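# Sokanville Wagon: Our Rear Hatch Project

We redesigned the hatch on a compact wagon, and it was so much fun! Target mass for the whole car: 1345 kg.

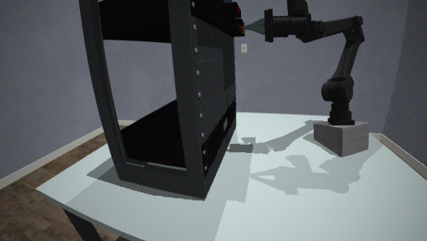
**Why a wagon?**
Families here still buy them, and the low roof helps highway mileage.

Adwoa Tetteh drew 6 spoiler shapes, and the shortest one had the least drag. 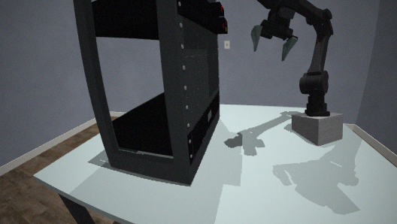 *Figure 1. Dark rack and black arm on a pale table.*

Then came the hinges (my favorite part).
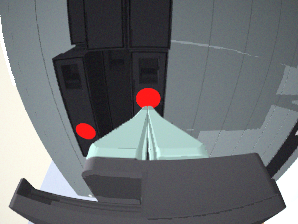
*Figure 2. Gripper fingers, closed.*

We tried two hinge layouts, and the outer one
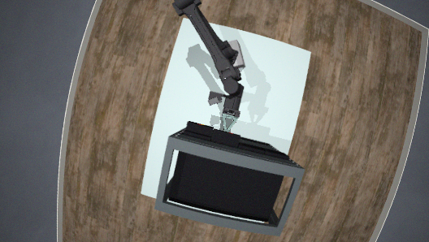 left more room for luggage. In October we start on the rear lights!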